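4. 시연 데이터 수집 절차

4.1 적용 범위

본 장은 Koden 원격 조작 시스템을 사용하여 학습용 시연 데이터를 수집하는 절차를 규정한다. 대상 작업은 카드 정리 작업군이며, 로봇 팔이 카드를 잡아 정리함의 슬롯에 넣거나 슬롯에서 꺼내는 동작을 포함한다. 장비의 설치 및 배선은 2장, 조작 장치의 보정은 3장을 따른다. 수집된 데이터의 변환과 학습 서버 전송은 6장에서 다룬다.

본 장의 절차는 조작자와 기록자가 한 조를 이루어 수행하는 것을 기준으로 작성되었다. 단독 수집은 허용되지 않는다.

4.2 용어

에피소드: 녹화 시작부터 종료까지의 단일 시연. 하나의 에피소드에는 하나의 작업 지시만 포함한다.

세션: 동일한 조작자가 동일한 작업대에서 연속하여 수행한 에피소드의 묶음.

초기 배치: 에피소드 시작 시점의 정리함, 카드 및 주변 물체의 위치.

판정: 에피소드 종료 직후 기록자가 부여하는 성공, 부분 성공, 실패의 구분.

4.3 담당자

조작자: 조작 장치로 로봇 팔을 움직이며, 작업 지시에 따라 시연을 수행한다. 3장의 보정 교육을 이수한 자로 한정한다.

기록자: Cadel 기록 프로그램을 운용하고 에피소드별 판정과 비고를 입력한다. 비상 정지 버튼은 기록자의 손이 닿는 위치에 둔다.

데이터 책임자: 세션 종료 후 표본을 검수하고 폐기 여부를 결정한다. 현재 책임자는 Grethe Juhl이며, 부재 시 Silvan Hämmerli가 대행한다.

4.4 수집 전 점검

1) 로봇 본체의 전원을 켜고 상태 표시가 대기 상태로 바뀔 때까지 기다린다.

2) 비상 정지 버튼을 한 번 눌러 모든 축이 정지하는지 확인한 후 해제한다. 이 점검은 세션마다 실시한다.

3) 그리퍼를 완전히 열고 닫는 동작을 5회 반복한다. 개폐 도중 걸림이나 이상음이 있으면 수집을 시작하지 않고 3.6항에 따라 조치한다.

4) 손목부에 보호 비닐을 사용하는 경우, 비닐이 그리퍼의 가동부에 물리거나 카메라 시야를 가리지 않는지 확인한다. 찢어진 비닐은 교체한다.

5) 그리퍼 케이블에 여유가 있는지 확인한다. 손목을 양방향 한계까지 천천히 회전시켜 케이블이 당겨지거나 정리함에 걸리지 않아야 한다.

6) Cadel 기록 프로그램을 실행하고 모든 카메라의 영상이 정상적으로 표시되는지 확인한다. 한 대라도 영상이 멈추거나 지연되면 프로그램을 재시작한다.

7) 저장 장치의 남은 용량을 확인한다. 900 GB 미만이면 이전 세션의 전송이 완료되었는지 확인한 후 공간을 확보한다.

주의: 로봇의 동작 범위 안에 사람이 있을 때에는 원격 조작을 활성화하지 않는다. 작업대 주변에서 다른 인원이 근무하는 경우, 조작자는 활성화 전에 구두로 알리고 응답을 확인한다.

4.5 초기 배치

1) 정리함을 로봇 팔이 닿는 작업대 가장자리 부근에 놓는다. 슬롯의 개방부에 그리퍼가 접근할 수 있는 방향으로 둔다.

2) 작업 지시서에 지정된 카드를 슬롯에 넣는다. 지정되지 않은 슬롯은 비워 둔다.

3) 카드의 인쇄면 방향을 지시서와 대조한다. 휘거나 모서리가 손상된 카드는 사용하지 않는다.

4) 주변 물체의 조건을 기록 프로그램의 배치 항목에 입력한다. 조건은 '정돈'과 '일상' 두 가지이다. '일상' 조건에서는 노트북, 물병, 휴대전화 등 일반적인 사무용품이 시야에 포함될 수 있으며, 에피소드 도중에는 이를 옮기지 않는다.

5) 액체가 든 용기는 마개를 닫고, 그리퍼의 예상 이동 경로 밖에 둔다.

참고: 배경에 사람이 보이는 에피소드도 수집 대상에 포함된다. 다만 촬영 동의서를 제출하지 않은 인원이 시야에 들어온 경우에는 해당 에피소드에 '검토 필요' 표시를 한다. 노트북 화면이나 문서가 판독 가능한 상태로 노출된 경우에도 동일하게 처리한다.

4.6 에피소드 녹화

1) 기록자는 작업 지시문을 소리 내어 읽고, 조작자는 이를 복창한다.

2) 조작자는 로봇 팔을 시작 자세로 이동시킨 후 정지한다.

3) 기록자가 녹화를 시작하고 "시작"이라고 알린다. 조작자는 신호를 들은 후 움직인다.

4) 그리퍼를 카드 위쪽으로 접근시킨다. 카드의 면과 그리퍼 손가락의 면이 나란해지도록 손목 각도를 맞춘다. 각도 수정은 가급적 접근 구간에서 마친다.

5) 카드를 잡는다. 카드가 휘어 보이면 파지력을 한 단계 낮춘다. 같은 세션 안에서 파지력을 변경한 경우 비고란에 기재한다.

6) 카드를 정리함의 칸막이 위로 충분히 들어 올린 후 수평으로 이동한다. 칸막이에 닿은 상태로 끌지 않는다.
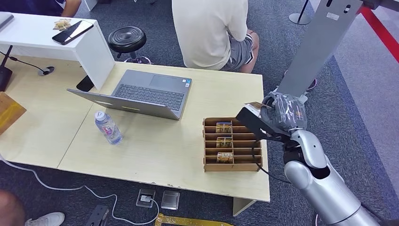 7) 목표 슬롯의 바로 위에서 잠시 정지한 후 수직에 가깝게 하강한다. 카드가 칸막이에 걸리면 무리하게 누르지 말고 다시 들어 올려 위치를 수정한다. 이와 같은 수정 동작은 학습에 유효하므로 녹화를 중단하지 않는다.

8) 그리퍼를 열고 카드가 슬롯 안에 남아 있는지 확인한 다음 시작 자세로 복귀한다.

9) 기록자는 녹화를 종료하고 판정을 입력한다.

경고: 로봇 팔이 정지해 있더라도 원격 조작이 활성화된 동안에는 카드나 정리함에 손을 대지 않는다. 재배치는 반드시 조작을 비활성화한 후에 실시한다.

4.7 판정 기준

성공: 지정된 카드가 지정된 슬롯에 들어갔으며 다른 카드의 위치가 바뀌지 않은 경우.

부분 성공: 카드가 슬롯에 들어갔으나 지정된 슬롯이 아니거나, 다른 카드가 밀려난 경우.

실패: 카드를 떨어뜨렸거나, 정리함이 원위치에서 벗어났거나, 비상 정지가 작동한 경우.

실패 에피소드는 삭제하지 않는다. Rudd 분류 모듈이 실패 구간을 별도로 사용하므로 원본 그대로 보존하고 비고란에 원인을 기재한다. 녹화 오류로 영상이 누락된 에피소드에 한하여 기록자가 '무효'로 표시할 수 있다.

4.8 세션 운영

한 세션은 최대 31개 에피소드로 한다. 조작자가 피로를 호소하거나 실패가 5회 연속되면 남은 수량과 관계없이 세션을 종료한다. 다음 세션은 조작자를 교대하여 시작하는 것을 원칙으로 한다.

정리함의 위치와 각도는 에피소드마다 소폭 변경한다. 변경 범위는 지시서의 배치도에 따르며, 같은 배치를 연속하여 사용하지 않는다. 조명 조건은 세션 도중에 변경하지 않는다.

4.9 종료 및 인계

1) 로봇 팔을 보관 자세로 이동시키고 원격 조작을 비활성화한다.

2) 카드를 모두 회수하여 번호순으로 보관함에 넣는다.

3) 기록 프로그램에서 세션을 마감한다. 마감 후에는 판정을 수정할 수 없다.

4) 세션 일지에 조작자, 기록자, 작업 지시 번호, 특이 사항을 기재하고 서명한다.

5) 데이터 책임자에게 인계한다. 책임자는 세션별로 표본을 추출하여 영상의 동기 상태와 판정의 일관성을 검수한다.

4.10 개정 사항

1월 6일 개정: 4.6항의 7)에 수정 동작의 보존 지침을 추가함(작성 Živko Nedeljković, 검토 Kaj Zoëga). 종전 양식 23호는 폐지하고 세션 일지로 통합함.

본 장의 내용에 관한 문의는 Jiltumon 데이터 수집실로 한다.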